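## 4. Preparação do posto e regras de gravação

Esta secção aplica-se às pinças manuais Vuvum usadas em casas particulares e nos apartamentos de ensaio de Clesivport. Deve ser lida antes da primeira sessão e sempre que se mude de divisão ou de tipo de tarefa. As regras para bancadas fixas estão na secção 6.

### 4.1 Antes de ligar a pinça

1. Verifique se as almofadas de borracha dos dois dedos estão limpas e bem coladas. Uma almofada levantada num canto deve ser substituída.
2. Abra e feche os dedos três vezes, sem objeto. O movimento deve ser contínuo, sem prisões.
3. Confirme o aperto dos parafusos dos dedos com a chave fornecida. Não use aparafusadora elétrica.
4. Limpe a lente com o pano seco. Não aplique álcool.
5. Confirme que há pelo menos 30 GB livres no cartão.

> **Cuidado:** não aproxime a mão livre dos dedos enquanto fecha a pinça. A força é suficiente para trilhar a pele, sobretudo na zona da articulação.

### 4.2 Preparação da divisão

1. Obtenha o consentimento escrito de quem vive na casa. O formulário Trimthorpe é válido para uma única morada.
2. Retire ou vire para baixo documentos, fotografias de família, ecrãs ligados e embalagens de medicamentos.
3. Peça às pessoas que não participam na tarefa que saiam da divisão. Os animais também.
4. Acenda a luz do teto se a luz natural for fraca. Não altere a iluminação a meio de um episódio.
5. Deixe a mobília onde está. A variedade das casas faz parte do que se pretende recolher.

Uma lente grande-angular capta muito mais do que o operador julga, incluindo o que está atrás e ao lado do punho. O alinhamento da câmara com os dedos faz-se segundo a ficha Šimek, antes de entrar na divisão, e não se corrige durante a gravação.
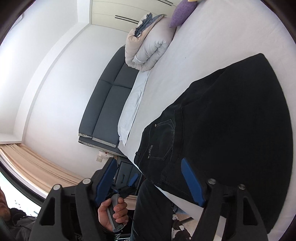 As tarefas com roupa seguem regras próprias, mais exigentes do que as dos objetos rígidos. O tecido muda de forma a cada contacto, e um episódio mal começado raramente se aproveita. Antes de fechar os dedos, o operador deve parar com a pinça aberta por cima da peça e escolher o ponto de preensão. Numas calças de ganga estendidas sobre um lençol branco, o contorno escuro lê-se bem e o bolso de trás, com a sua costura, serve de referência para a orientação. Sobre uma colcha escura a mesma peça seria difícil de separar do fundo; nesse caso, mude de superfície ou de peça. Verifique também a postura: o rosto e o ombro do operador entram facilmente no canto do campo de visão quando este se debruça sobre a cama.

### 4.3 Gravação de tarefas com roupa

1. Estenda a peça sem a alisar em excesso. São aceitáveis vincos e uma perna ou manga pendente.
2. Esvazie os bolsos. Moedas e chaves alteram o peso e podem riscar as almofadas.
3. Inicie a gravação com os dedos totalmente abertos e mantenha a pinça parada durante dois segundos.
4. Aproxime-se pelo lado da abertura dos dedos. Evite botões, rebites e fechos como ponto de preensão.
5. Feche devagar e levante a peça só depois de o tecido estar preso.
6. Conclua a tarefa com um movimento de cada vez. Se a peça escorregar, volte a pegar-lhe e continue.
7. Abra os dedos, afaste a pinça e só então pare a gravação.

**Nota:** uma preensão falhada e recuperada é um episódio válido - marque-a com o código 11. Não apague episódios no local.

**Nota:** a mão livre pode segurar o tecido apenas se a ficha da tarefa o indicar. Nos restantes casos deve ficar fora do campo de visão.

### 4.4 Quando interromper

Pare a gravação e marque o episódio como anulado se:

- entrar na divisão uma pessoa sem consentimento assinado;
- o rosto do operador ou de outra pessoa ficar reconhecível. O episódio segue para a fila de ocultação com o código 67 e não pode ser partilhado antes de tratado;
- uma almofada se descolar ou um dedo prender;
- o tecido ficar entalado no mecanismo. Solte-o à mão, com a pinça desligada, e nunca puxando pelo gatilho.

### 4.5 Fim da sessão

1. Dobre ou arrume as peças conforme combinado com o morador.
2. Copie o cartão para o disco cifrado e confirme o número de ficheiros.
3. Registe o número de ciclos indicado no contador. As almofadas são trocadas a cada 3.000 ciclos, mesmo sem desgaste visível.
4. Guarde a pinça na mala com os dedos fechados e a tampa da lente colocada.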